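Paper Sorting Gallery, Plivel Stationery Room

The Jelum Centre keeps its decorated papers by border and colour. These views are from August 2020.

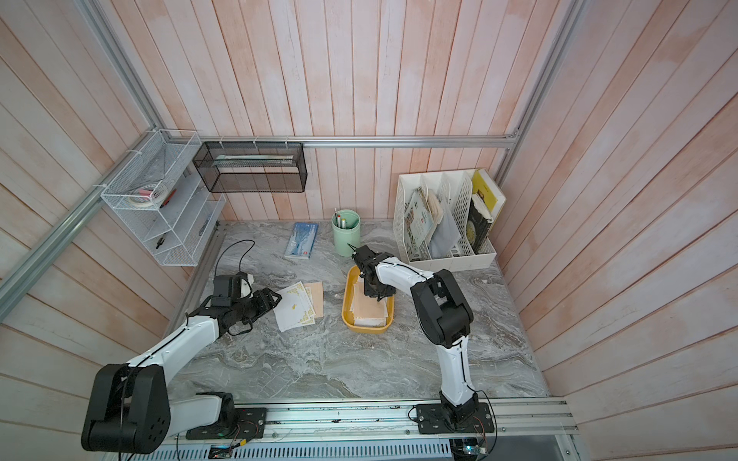
White cards with yellow-gold borders, and the yellow tray of paper slips.

Sheets with floral borders are stored flat. Enquiries may be directed to Jolien Van Acker. 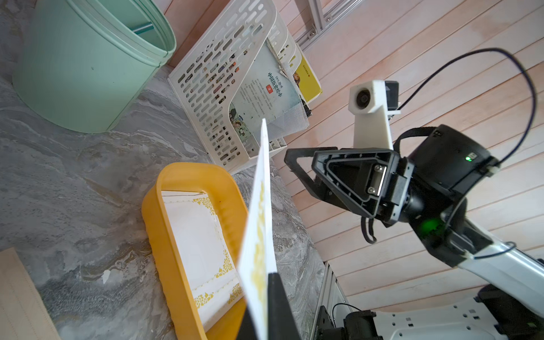
Plain and tinted sheets are catalogued separately. 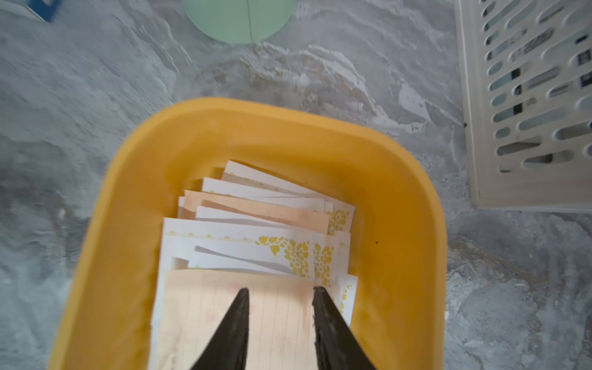
Viewing appointments last 60 minutes and are limited to two visitors.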